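Zoralport opens its demonstration room for robot teaching in August

Visitors can guide the arm by hand or by remote control and keep their own recordings

Zoralport, a small company that makes tools for teaching robots by demonstration, announced today that its new demonstration room will receive its first outside visitors in August. The room is meant for teachers, small manufacturers and students who want to show a task to a robot arm without writing a program for it.

There are two ways to give a demonstration. In the first, the person holds the arm and moves it directly, while the joints stay soft enough to follow the hand. In the second, the person sits at a desk a few steps away and moves the arm with a hand controller called Nallik, which Zoralport developed together with the engineering office Baptista. Both ways save the movement of the arm, the opening and closing of the gripper and the camera pictures in one recording.

"We had many requests from people who know their work very well but do not know robots," said Visitación Campos, director of Zoralport. "For them it is natural to show. They take the controller, they make some mistakes in the first minutes, and then they begin to think about the task and forget the controller. This is the moment we wait for."

The first task offered to visitors is sorting from a full basket. The basket is filled with toys, cloths, cans and other household objects, pressed closely together, and the operator takes them out with a gripper of two fingers. Wooden boxes with round openings stand beside it on the table. Soft objects are the harder part of the lesson. A cloth can be held in many places, and a person chooses one of them in a second and often cannot explain the choice afterwards.

Margus Pärn, who is responsible for training the operators, asks beginners to work slowly. "A fast demonstration looks good, but the robot learns also the nervous movements," he said. "I prefer that the person stops above the object, decides, and goes down one time. If the grip is bad, please open the fingers and try again. We keep these second tries in the recording, they are useful."

A visit takes roughly four hours, with groups of up to 5 people. Each group has 2 operator places, so that participants can change between guiding by hand and remote control. During the preparation of the room, the team saved 68 practice sessions with beginners, and the written guide was changed several times after their comments. The recordings are reviewed in Flirkonis, the company's own viewing program, and every participant may take a copy home.

Registration opens on Friday at 9 in the morning. Schools pay a reduced price. Participants do not need experience with robots, but long hair must be tied and loose sleeves are not permitted near the arm.

Contact for press and registration: Deolinda Cardoso, Zoralport. Interviews with Ms. Campos and Mr. Pärn are possible in English, Spanish and Estonian.
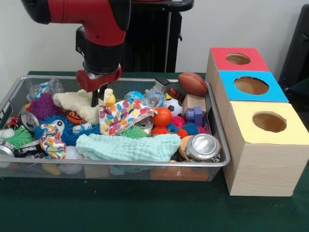
Groups with their own task are asked to write to Ms. Cardoso before they register, with a short list of the objects they want to use. Very heavy objects and glass cannot be accepted at the moment.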